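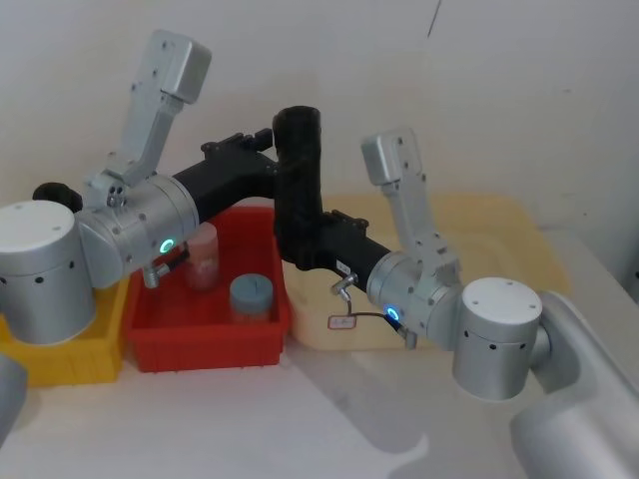

Fig. 2. Red bin on a white tabletop.

Section 11: Sorting small parts before you label

The Skiltel label maker ships with a quick-start card that tells you to print first and sort later. I have my doubts. Sort first.

1. Empty one drawer at a time onto a clear surface.
2. Put like with like. Ignore the color scheme on the card — any colors will do if you stick to them.
3. Write the bin names on paper before you type anything. The label maker keeps only the last 80 characters.

Note: The card says the tape "sticks to any surface." Try a scrap on the back of the bin and leave it overnight.

Caution: Keep fingers away from the cutter slot when the lid is up. The lid switch is supposed to stop the blade. Don't count on it. 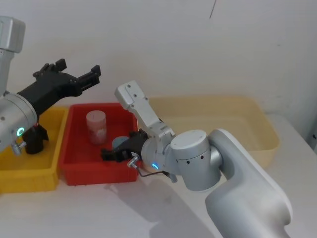 Stindau, May

Changes to this section. Myrtle Van Dusen wrote in to say that step 3 is wrong for the newer Tabrizi tape cartridges, which need to be seated before you turn the power on. Ayman Akl tried it both ways and got a blank strip each time he did it our way, so:

4. Power off. Push the cartridge down until it clicks.
5. Power on and feed 2 inches of blank tape.
6. Print one label and read it before you print the rest.

Note: "Auto-size" picks a type size too small to read from a standing position. Set it by hand.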